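Quilting is the joining of two or more layers of cloth, usually with a soft filling between them, by lines of stitching that pass right through. It is a very old craft and a homely one, and it turns up wherever people have had cold nights and scraps to spare.
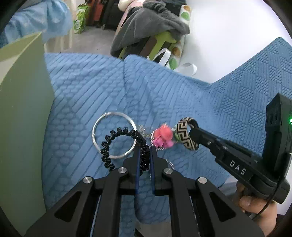

By Imelda Magbanua
November
Print this article | E-mail this article

The simplest quilts are tied with knots, but most are stitched in a running pattern - diamonds, waves, shells or plain straight rows - which keeps the filling from sliding down to one end. Wool, cotton and feathers have all been used as filling, and in thrifty homes an old worn blanket was often sewn inside the new one.

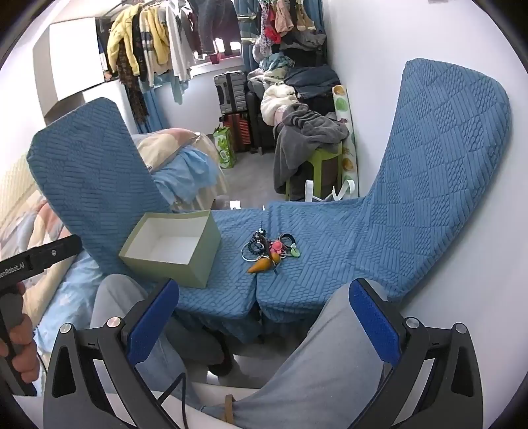 Quilted covers for furniture came along as a natural cousin of the bed quilt, and many a tired settee has been given a few more happy years by one. Makers often mix two textures for the pleasure of it, as with the blue seat cover, where ribbed blocks take turns with little honeycomb cells. A cover of this sort needs plenty of spare cloth for tucking in, and it is wise to measure over the arms and down to the floor before buying any.

Washing should be gentle, and drying slow - preferably flat, and out of strong sun.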